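Mallonden Institute of Technology
Department of Automation and Control
Course 234: Software for Manipulation
Handout 4. From Detection to Grasp: Structure of the Planning Stack
Issued Sep 20, 2023

Purpose of this handout

Students are expected to have read Handout 3 (coordinate frames and calibration) before the lecture. The material below covers the software that sits between the object detector and the arm controller. It is examined in the written test and is needed for the second laboratory assignment. The course library is referred to throughout as Erketell; installation instructions are in the laboratory guide and are not repeated.

4.1 The task request

Every run begins with a task request. The request names one object class, one target region and a time limit. It does not name a pose. Finding the pose belongs to the perception module, and a request that already contains coordinates will be rejected by the parser with error code 16.

The perception module answers with a list of candidates. Each candidate carries a class label, a confidence score from 0 to 100, an estimated pose in the base frame and a time stamp. Candidates scoring below 70 are kept in the list but marked as weak. The planner may use weak candidates as obstacles. It may not use them as grasp targets.

Students frequently delete the weak candidates to simplify the list. This removes real objects from the collision model and is marked as an error in the assignment.

4.2 Grasp candidates

For a two-finger gripper, a grasp is described by a position, an approach direction, a closing direction and an opening width. Erketell samples grasps on the fitted surface of the object and discards any that need a wider opening than the gripper allows.

Bowls require separate treatment. The outer diameter of a bowl is commonly larger than the maximum opening, so a grasp across the whole object is discarded at once. The sampler then places one finger inside the rim and one outside it. Such a rim grasp is sensitive to height error: if the estimated rim is too low, the inner finger may reach the bottom of the bowl before closing. The approach is therefore divided into a pre-grasp pose above the rim and a short straight descent, with a fresh depth reading between the two.
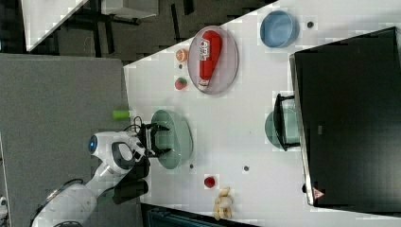 Jucélia Prado asked whether the second depth reading is worth its cost when the gripper already stands over a bowl and hides part of the rim. Her objection was that a partly hidden rim gives a poorer fit than the first reading, and that the planner would be replacing a good estimate with a bad one.

The objection is correct for a planner that replaces the estimate. Erketell combines the two readings, weighting each by the fraction of the rim that was visible. Where less than 30 percent of the rim is visible, the second reading is used only to check that the bowl has not moved. Students should be able to state this rule and to explain what happens when both readings are poor.

4.3 Clutter and clear plates

The collision model is built from the fitted shapes of all candidates on the table. Two cases cause most of the failures in student code.

(a) Transparent objects. Depth sensors return few valid points on clear glass or plastic. A bottle resting on a clear plate may be reported as floating slightly above the table. The correct response is to extend its collision shape down to the table plane.

(b) Objects close to the target. A small item beside a bowl can fall within the swept volume of the outer finger. The planner should rotate the closing direction around the rim and test again before it reports that no grasp exists.

4.4 Planning and execution

The motion planner, Tusberg, receives the ranked grasps and attempts them in order. Planning time is limited for each grasp, and unused time is not carried forward. A plan is valid only for the version of the collision model with which it was computed. If the model changes, the plan must be discarded, even when the change is far from the path.

Execution is monitored by comparing commanded and measured joint positions. A difference above the threshold stops the arm and returns control to the task layer, which decides whether to retry.

4.5 Preparation for the laboratory

Complete the rim sampler in the file supplied and submit a log of one full run, including rejected grasps. Logs showing accepted grasps only will be returned unmarked. Questions on the assignment should be sent to Valdir Falcão.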